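About the Virano School of Biblical Languages

Home / About us / Courses / Library / Contact

The Virano School teaches the reading of Hebrew, Aramaic and Greek to adults, with the text of the Bible as the only set book. It is not attached to a church or a university and awards no degrees. Members of any faith or none may enrol, and the teaching staff do not take positions on doctrine in class.

What we teach

Hebrew is taught in two stages. Stage one covers the alphabet, the vowel points, the noun and the regular verb, and ends with the book of Ruth read in full. Stage two takes the weak verbs and moves to Jonah and selected Psalms. Each stage runs for 16 weeks.

Greek follows the same pattern. The first stage ends with the letters of John and the second with Mark. Aramaic is offered only to students who have finished both Hebrew stages, as a single course on Daniel 2 to 7 and the Aramaic parts of Ezra. 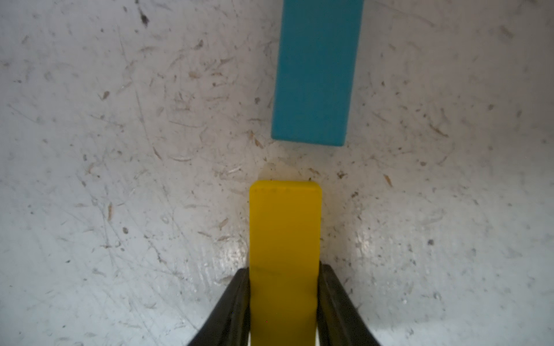

Yellow block, held upright

Classes are kept small. The upper limit is 26 for a first-stage class and lower for the others, where each student is expected to translate aloud at every meeting. Students who miss more than two meetings in a row are asked to move to the next intake.

How we teach

Grammar is introduced from verses and the table of forms comes afterwards. A first-stage student meets the construct chain in Ruth 1:1 ("in the days of the judging of the judges") and is given the rule in the following meeting. Transliteration is used in the first two meetings and then dropped.

Set translations are marked on three points: parsing, sense and word order. A smooth English version with the wrong verb stem scores lower than a rough one with the right stem. Published translations may be consulted after the work is handed in.
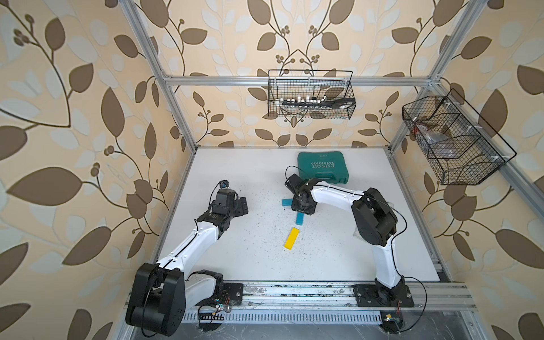 Shinji Noguchi wrote on the feedback form that the marking scheme seemed harsh until he reached Psalm 22, where he found he could follow the dispute over verse 16 (verse 17 in the Hebrew) without being told which reading to prefer. He also asked for more time on the infinitive absolute. One further meeting has been added to stage two for this.

The Okidico index

Okidico is the school's own word index. It lists Hebrew and Aramaic words that occur five times or fewer in the Hebrew Bible, with every place of occurrence, the main ancient renderings and a short note on the root where one can be given. It holds 2,223 entries at present. Entries are graded by confidence. A word whose sense rests on a parallel line in the same verse is marked P, one that rests on a related language is marked C, and one that rests on the early versions alone is marked V. Where the sense is not known the entry says so and no gloss is printed.

The index is open to students and to outside readers by request. Corrections should quote chapter and verse in the Hebrew numbering, as the English numbering differs in Joel, Malachi and many of the Psalms.
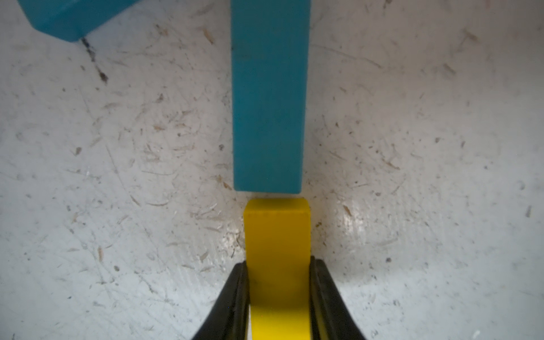
Could the entries also give the accent marks, asked Yen-ting Mak, as two of the rare forms in Job 6 differ by stress alone? Accents have been entered for Job and Proverbs. The remaining books will follow in the order of the Hebrew canon.

Reading from manuscripts

The Hsieh course is a short option for students who have finished stage two. It deals with scribal habits: skipped lines, doubled words, letters of similar shape such as dalet and resh, and notes in the margin that were later copied into the text. Much of the time goes on the surface of the page. A vowel point and a spot of dirt can be the same size, and a scratch can close a gap that separates he from het. The white tabletop in the photograph, with its dark specks, short scratches and tan flecks, gives a fair idea of the difficulty. Students work from facsimiles, record each doubtful mark by line and letter, and say whether they read it as ink or damage before looking at a printed edition.
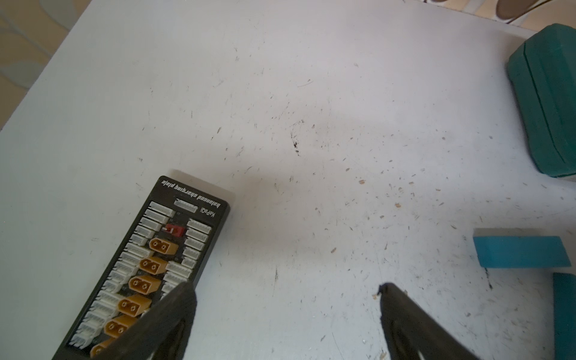

Fees for the manuscript option are charged separately from the main stages, and the facsimiles are lent for the length of the course. They must come back unmarked. Students are advised to clear their desk at home before opening them: crumbs and fibres of the sort scattered over the white surface in the last photograph get between the sheets and are later reported as points. Pencil only, on separate paper.

Library and grants

The library holds grammars, lexicons and concordances for reference use. Commentaries may be borrowed for three weeks. The Eto grant pays half the fee for one student in each intake, and applicants need only send a letter giving the course they wish to take and any earlier study.

Enrolment

First-stage Hebrew and Greek need no previous knowledge. Applicants for any other course are given a short unseen passage to translate, with a lexicon allowed. Results are sent by post.

Page last revised 5/14/21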